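Cell notes: two arms on the prep bench

Posted July 31, 2018

The kitchen prep cell at Hajdu went into regular use in June. I have kept notes on it from the process side. This post covers staffing and layout. The vendor numbers are in the Utska report and I have nothing to add to them.

The cell is two arms over one long brown table. The task list came out of the old Zonik work instructions, which were written for people and assume things like "clear the board" need no further definition. We had to define it. The current list has 13 tasks, most of them built on a bowl, a cutting board and whatever is lying on the board.

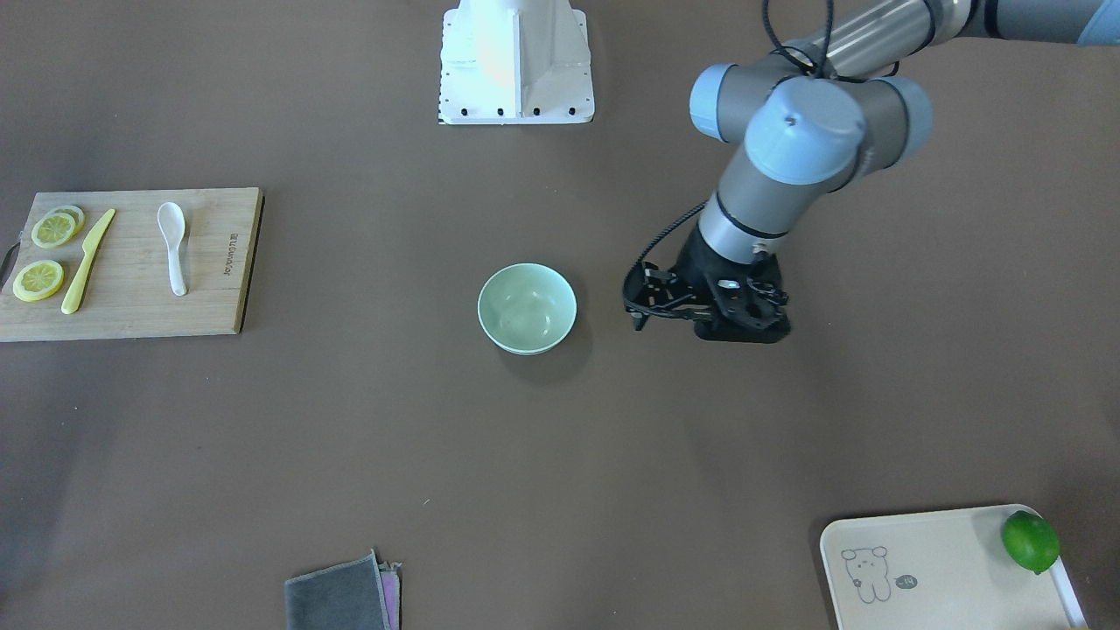

The first change was in how shifts are divided. Before June, a prep station had one person who did the whole sequence and signed for it. Now an operator signs for the setup and the arms do the handling. Setup means placing the items within tolerance, confirming the tool list, and starting the run from the pendant. It takes less effort than prep did and more attention, and several of the operators find it more tiring. I would have guessed the other way.

Pay grades did not move. The job title did, from prep hand to cell operator, and the training record now has 3 modules where it used to have one. The third module is fault recovery, and that one should have been longer. People learn where the emergency stop is in the first minute. Learning when to pause a run and leave the arm alone takes a couple of weeks.

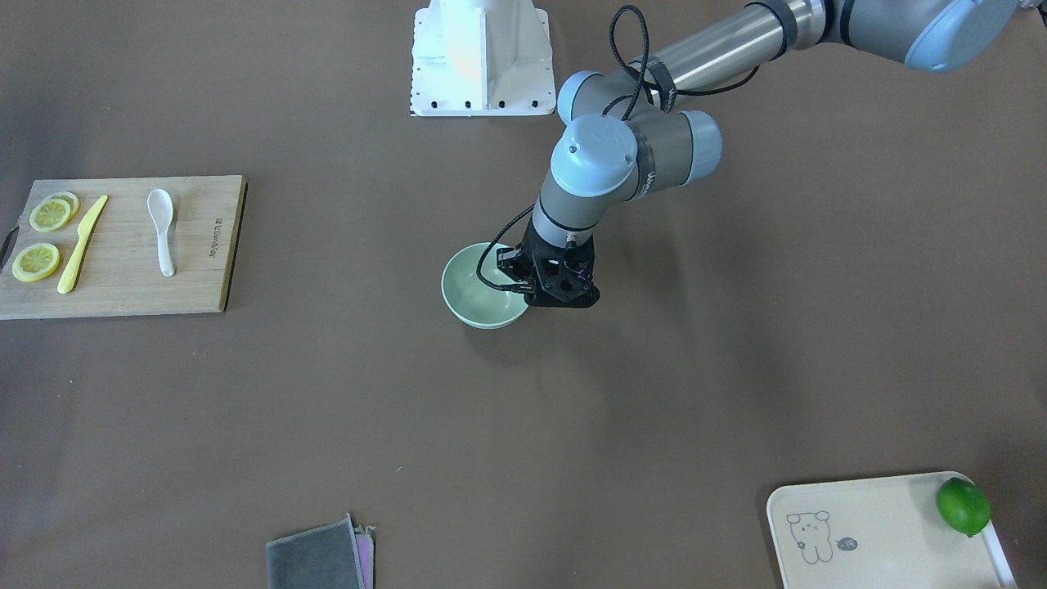

We logged 507 operator interventions through the end of June. I sorted them by cause. The largest group was placement: an item set down outside its zone, or turned the wrong way. The second was cable routing at the wrist, which maintenance has since put on its weekly check. True arm faults were a small group and mostly cleared on restart.

The placement figure was first read as operator error, and I think that reading was wrong. The zones were set from a drawing, and the drawing did not account for the reach of a person standing at the long side. After the operators were allowed to move the zones themselves, the complaints in the shift log dropped off. The Clokilora scheduling software still shows the old zones on its printout. A ticket is open.

Open items:

1. Bench space. Staging stock shares the table with the work area, so operators reach past one to get to the other. A separate rack has been requested.
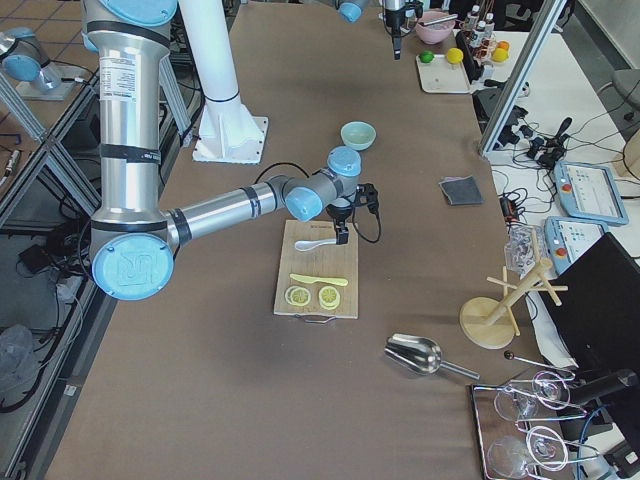 2. Handover. The outgoing operator should record which task was last completed and which tool offsets were changed. The form has a field for the first and none for the second.

3. Rotation. Two hours at the cell, then other duties. This is agreed but not yet in the schedule, and the night shift is still running four.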